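Aus der Greifzelle: Stand der Datensammlung

Seit dem letzten Rundbrief ist der Datensatz für das Greifprojekt auf 2,756 gültige Versuche gewachsen (im Protokoll steht das Komma als Tausendertrennzeichen, weil die Auswertung auf Englisch läuft; wir lassen es hier so stehen). Der Beitrag fasst zusammen, was in der Zelle bei Nesach gelaufen ist, was wir an der Aufnahme geändert haben und was bis Juni noch ansteht. Stand aller Angaben ist der 3. März 2020.

Worum es geht

Das Modell, intern weiterhin Murkon genannt, soll aus einem Kamerabild der Kiste einen Greifpunkt und eine Greifrichtung vorschlagen. Dafür braucht es Beispiele, und zwar geglückte und missglückte. In der ersten Runde hatten wir fast nur geglückte Griffe gespeichert, da die Bediener die Fehlversuche abgebrochen und verworfen haben. Das Modell war danach bei jedem Vorschlag gleich sicher, auch bei solchen, die offensichtlich ins Leere gingen. Seit der Umstellung wird jeder Versuch bis zum Ende gefahren und gespeichert, egal wie er ausgeht.

Ein Versuch besteht aus der Anfahrt, dem Absenken, dem Schließen, dem Anheben und einer kurzen Haltezeit über der Kiste. Gespeichert werden das Bild vor der Anfahrt, die Gelenkwerte, die Fingerstellung beim Schließen und das Ergebnis. Das Ergebnis wird automatisch aus der Fingerstellung bestimmt und von Hand nachgesehen, wenn der Wert in der Nähe der Schwelle liegt. Bei flachen Gegenständen ist das recht oft der Fall.

Gegenstände

Die Sammlung umfasst jetzt 215 Gegenstände. Es sind durchweg Haushaltssachen: Bürsten, Becher, Dosen, Schwämme, Verpackungen, Spielzeug, Küchenzubehör. Aus der Liste von Trercombe haben wir nur einen Teil übernommen. Manches war zu schwer für den Greifer, anderes so leicht, dass es beim Absenken schon vom Finger weggeschoben wurde. Die schweren Stücke liegen jetzt in einer eigenen Kiste im Regal und sind im Verzeichnis mit einem S markiert. Bitte nicht zurück in den allgemeinen Bestand räumen.

Durchsichtige und stark glänzende Gegenstände bleiben drin. Die Tiefenwerte sind dort schlecht, und genau deshalb sollen sie im Datensatz vorkommen. Wer eine Szene nur mit solchen Stücken bestückt, trägt das bitte im Feld Bemerkung ein, damit wir sie bei der Auswertung getrennt betrachten können.

Szenen legen

Am meisten Einfluss auf die Daten hat nach wie vor das Bestücken der Kiste. In den ersten Wochen lagen die Gegenstände fast immer ordentlich nebeneinander, mit Abstand und mit der breiten Seite nach unten. Das Modell hat daraus gelernt, was man daraus lernen kann, und ist bei überlappenden Teilen regelmäßig gescheitert. Inzwischen gelten folgende Regeln:

Die Gegenstände werden aus dem Vorratskorb gezogen, ohne auszusuchen.
Sie werden in die Kiste gekippt oder aus geringer Höhe fallen gelassen. Danach wird nichts mehr zurechtgerückt.
Was beim Kippen aus der Kiste fällt, bleibt für diese Szene draußen.
Pro Szene werden höchstens 10 Versuche gefahren, dann wird neu bestückt.
Was beim Versuch verrutscht, bleibt so liegen. Der nächste Versuch startet mit einem neuen Bild.

Der letzte Punkt führt ab und zu dazu, dass ein Teil an der Wand klemmt und der Arm es nicht erreicht. Solche Versuche sind gültig. Ungültig ist ein Versuch nur, wenn die Steuerung abbricht, das Bild fehlt oder jemand während der Fahrt in die Zelle greift.

Kiste und Befestigung

Die Kiste darf sich zwischen der Kalibrierung und dem Ende einer Schicht nicht bewegen. Im Februar war sie nach einer Reihe harter Aufsetzer so weit gewandert, dass 121 Versuche mit falschem Bezug gespeichert wurden. Wir konnten sie nicht retten, der Versatz war nicht gleichmäßig. Sie sind aus dem Datensatz genommen, liegen aber noch auf dem alten Laufwerk, falls jemand eine Idee dazu hat.

Vor jeder Schicht werden deshalb die Zwingen am Kistenrand nachgezogen und die Eckpunkte mit dem Arm angefahren. Liegt einer daneben, wird neu kalibriert, auch wenn das eine halbe Stunde kostet. Kratzer und Flecken im Kistenboden stören nicht. Wir haben kurz überlegt, den Boden zu überkleben – davon sind wir wieder abgekommen, denn ein gleichmäßiger Untergrund macht es dem Modell leichter, als es im Einsatz sein wird.

Die Kabel am Handgelenk sind neu gebündelt. Beim Drehen über den hinteren Kistenrand hatte sich die Schlaufe mehrfach am Greifer verhakt. Bitte bei jeder Neubestückung kurz hinsehen, ob der Kabelbinder noch sitzt und die Schlaufe frei hängt.

Griffe an langen Gegenständen

Lange Teile mit Stiel machen zurzeit die meiste Arbeit. Das Modell schlägt gern die Mitte der Gesamtlänge vor, auch wenn das Gewicht woanders liegt. Bei Haarbürsten kippt dann der Kopf weg und das Teil dreht sich aus den Fingern. Der Übergang vom Stiel zum Kopf ist meist die bessere Stelle, wird aber leicht von Nachbarteilen verstellt. Wir sammeln deshalb gezielt Szenen, in denen eine Bürste zwischen anderen Gegenständen liegt, und lassen dort zusätzlich Griffe an zufällig gewählten Punkten entlang des Teils fahren.

Der KUKA-Arm mit abgesenktem Greifer, der Finger über dem Hals der Haarbürste. Vorn liegt der orange Becher auf der Seite, rechts steht der blaue Behälter.
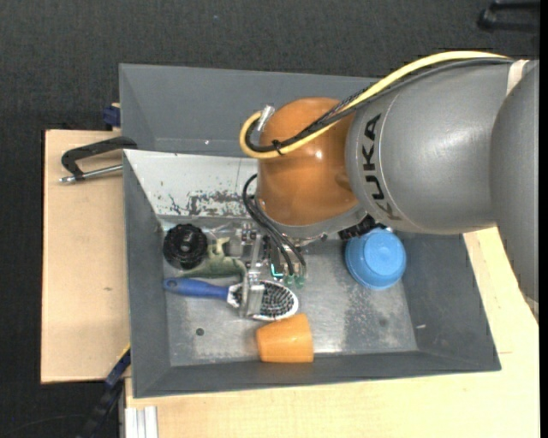 Auswertung und Austausch

Die Auswertung läuft weiter mit den Skripten von Quintero. Neu ist, dass die Fingerstellung über die ganze Haltezeit gespeichert wird und nicht mehr nur beim Schließen. Damit lassen sich Griffe erkennen, die zunächst halten und dann langsam abrutschen. Ältere Versuche haben dieses Feld nicht. Wer Kurven vergleicht, filtert bitte nach der Formatversion, sonst tauchen die alten Daten als Nullen auf.

Trercombe bekommt den nächsten Abzug, sobald die Nachsicht der Grenzfälle fertig ist. Im Abzug sind die Bilder in voller Auflösung enthalten, die Gelenkwerte als Tabelle, dazu das Verzeichnis der Gegenstände. Die Bemerkungen geben wir nicht weiter, sie enthalten zu viele interne Kürzel.

Bis Juni

Geplant sind eine zweite Kiste mit steileren Wänden und eine Versuchsreihe mit wechselnder Beleuchtung. Für die Beleuchtung fehlt noch die Halterung, für die Kiste das Untergestell. Bis beides da ist, läuft die Sammlung im jetzigen Aufbau weiter, mit Schwerpunkt auf langen und auf durchsichtigen Gegenständen.

Für den Vorratskorb nehmen wir weiterhin Haushaltssachen an, am liebsten gebraucht. Keine Glaswaren, nichts mit Batterien, nichts, was ausläuft. Abgabe am Regal neben der Zelle, bitte mit Zettel, damit das Verzeichnis ergänzt werden kann. Schichten für die nächsten Wochen stehen im Plan an der Tür, die frühen sind noch frei.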